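Utilizamos cookies propias y de terceros para mejorar su experiencia de navegación. Si continúa navegando, consideramos que acepta su uso. Aceptar | Configurar

Planificación del equipamiento para una celda de manipulación con dos brazos

Informe del proyecto de asignatura, segundo entregable
Autoras: Hashini Nanayakkara y Mekdes Chala

1. Punto de partida

El primer entregable terminó con una lista de compra demasiado larga. Habíamos puesto en la misma tabla lo imprescindible, lo recomendable y lo que nos apetecía probar, y el tutor nos la devolvió con una sola pregunta: qué se compra en enero y qué puede esperar. Este segundo informe responde a esa pregunta.

El presupuesto disponible para consumibles y accesorios es de 400 euros. Los brazos no entran en la cuenta porque ya están asignados al laboratorio hasta el final del curso. Lo que sí entra es todo lo que se gasta, se rompe o falta: dedos de recambio, tornillería, cables, bandejas y objetos de prueba.

2. Criterios de compra

Ordenamos las partidas según lo que ocurre si no se compran. Si sin esa pieza no se puede hacer una sesión, va en el primer grupo. Si la sesión se puede hacer pero sale peor, va en el segundo. El resto queda para el curso siguiente.

Pedimos oferta a dos proveedores, Plevis y Prostholm. Plevis sirve piezas sueltas y tarda más. Prostholm vende los dedos en juegos cerrados, con un plazo de entrega de 7 días, y cobra el porte aparte. Para los dedos elegimos Prostholm: un juego completo cuesta 144 euros y evita mezclar piezas de tolerancias distintas. Los cables y la tornillería los pedimos a Plevis.

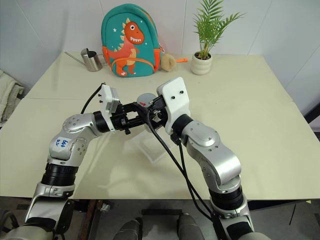

La partida que más discutimos fue la de cables y fijaciones. En la primera versión le habíamos dado 22 euros, calculados con el precio de las bridas y poco más. Al revisar el puesto vimos que era insuficiente. En el brazo derecho, el mazo de cables negros baja desde la muñeca y cruza en diagonal por delante de los tramos plateados, y en el izquierdo hay otro cable que forma un bucle por encima de la pinza. Un cable en esa posición se puede enganchar al girar el codo, de modo que añadimos funda trenzada, clips adhesivos y un cable de repuesto por brazo. La cifra nueva figura en la hoja de cálculo adjunta, en el primer grupo.

3. Objetos y bandejas

Para las pruebas de agarre propusimos al principio un juego comercial de piezas, el Flemetti, con formas normalizadas. Lo descartamos por precio. Usaremos objetos corrientes y dejaremos anotados peso y medidas de cada uno — sin esa ficha no se pueden comparar sesiones.

Las bandejas transparentes también se revisaron. Son baratas, pero sobre una mesa clara se distinguen mal. La propuesta es comprar las siguientes en un color opaco y mate. Van en el segundo grupo.

4. Lo que se aplaza

Quedan para más adelante una segunda mesa, la iluminación regulable y la licencia del programa de inventario Mamo. Este último lo probamos en su versión gratuita y nos bastó una hoja compartida con tres columnas: pieza, fecha de alta y estado.

También se aplaza el etiquetado definitivo de los brazos. De momento se identifican con pegatinas escritas a mano, que se borran con el roce. Una rotuladora prestada resolvería el problema sin gasto.

5. Riesgos del plan

El mayor riesgo es el plazo. Si el pedido de Prostholm se retrasa, habrá que hacer las primeras sesiones con los dedos actuales y sin recambio. El segundo es que el porte suba respecto a la oferta; hemos dejado un margen pequeño para ello. Mekdes se encarga del seguimiento de los pedidos y Hashini, de la hoja de gastos.

Comentarios (3)

rgm_taller: Con la funda trenzada, ojo al diámetro. Nosotros la compramos justa y luego no pasaban los conectores.

Lucía P.: ¿Podríais compartir la plantilla de la hoja de gastos? Estamos con algo parecido en segundo.

Mekdes Chala: Gracias por el aviso de la funda, lo miramos antes de pedir. Lucía, la plantilla la subimos a la carpeta del curso cuando esté corregida.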